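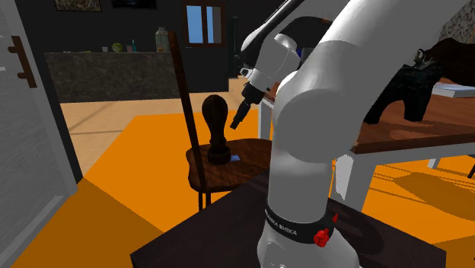
White robot arm and wooden chair, computer rendering

Plerkden review: a grant application planner for people who leave things late

I have been writing fellowship and travel grant applications for longer than I like to admit, and for most of those years my system was one enormous document full of old paragraphs, plus a paper calendar over the desk. It worked, more or less, until I missed a conference award deadline because I had copied it onto the wrong page. So when Hendix brought out Plerkden, a planner made just for research funding, I was ready to be won over.

And I was, mostly! You type in the call, the closing date and the documents you need, and Plerkden works backward to give you a little schedule. It reminds you to ask for your reference letters early (your referees will thank you). My favorite part is the paragraph library, where every bio, budget note and project summary lives with a tag saying where it was last sent. I moved my whole back catalog into it over a couple of long evenings with a pot of tea, all 541 snippets, and searching them is a real pleasure.
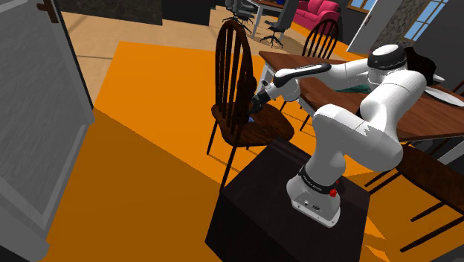

Hadgu, 16/12/2021

Now for the grumbles, and there are a few. The word counter treats a hyphenated word as two, so a summary that Plerkden says is right at the 500-word limit may well be under it, and I wasted an afternoon trimming sentences I was rather fond of. The budget sheet is plain to the point of being bare. If you need several currencies, or overheads worked out for you, Stirka does that side of things much better, though I find its menus a chore and its reminders far too pushy.

Sharing is fine for two people and gets muddled with more. My co-applicant and I kept a joint draft going happily for weeks, but when a third colleague joined us the comments started turning up out of order - a small thing, until you are answering a question that was settled days ago.

The license is $35 a year, which I think is fair for anyone who sends off more than a couple of applications. If you only apply for something once in a while, a tidy folder will do you nicely. I have renewed mine, and I'm hoping the December update sorts out that word counter.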